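Hall and Kitchen Inspection Before Letting, with Comments
Aurel Cârstea, August 2023

I made this check for the Wallard hall, ground floor and kitchen. The last full check was in May.

1. Exit doors. PASS. Both open to the outside with one hand. The side door is heavy and needs oil.

2. Fire extinguishers. PASS. The pressure needle is in the green on both. The Stefanou label in the kitchen is hard to read, please ask for a new one.

3. Emergency lights. FAIL. The one over the stairs stayed on for only 94 seconds. New battery is ordered from Mandex.

4. Hot water. PASS WITH COMMENT. It comes too hot at the small sink. I turned the valve down a little, to be checked again.

5. Floor. PASS WITH COMMENT. One loose board near the stage, marked with tape. Do not put the piano there.

6. Stacked chairs. PASS. Stacks are low and away from the radiator.

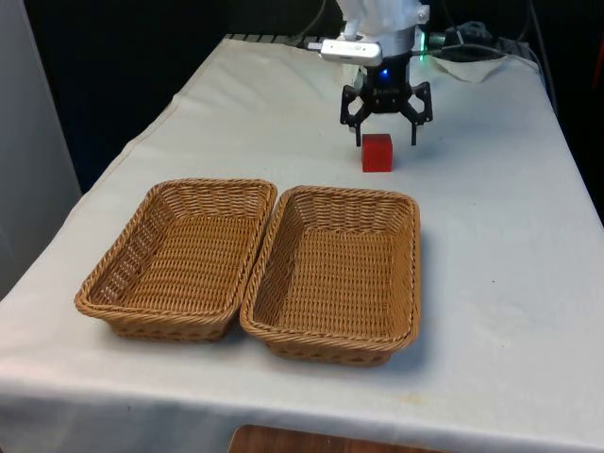 7. Table covers. PASS WITH COMMENT. A cover must not reach the floor where people walk, and I ask every group to look at this before guests come in. A white cloth which hangs over the front edge, with woven baskets standing on it, can be pulled down by one foot or one small child. Use clips at the corners, please. They are in the Fokine box under the sink.

8. Electric cables. Not checked, the cupboard was locked.

Questions to the hall office | © Wallard Hall | Back to top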